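Cadlow border post opens its doors, for 90 minutes
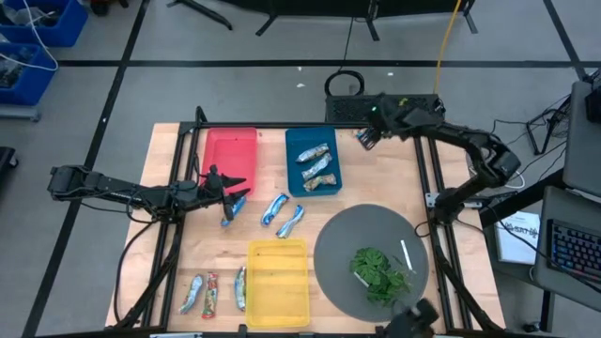

What did the ministry want visitors to take away from Tuesday? That the Cadlow crossing is ready for the new joint patrols, and that both governments are happy with each other.

I came away less sure. Deputy minister Antigoni Pappas met her counterpart from Nekach at the gate, shook hands twice for the cameras and spoke of a "strategic friendship." She took three questions. Mine, on who pays for the patrols after the first year, got an answer about trust between neighbors.

The tour itself was brisk. We saw the passport hall, the new truck lanes and a briefing room with 30 chairs still in plastic. Officials said 448 officers will rotate through the post. The handout said 279. Press officer Jade Wragg told me the larger figure includes staff from the Nekach side – then said she would check. I have heard nothing since.

The truck lanes do look good. But no trucks came through while we were there, and the officer on duty said the scanners are due in April. The next joint meeting is in Totton, also closed to the press.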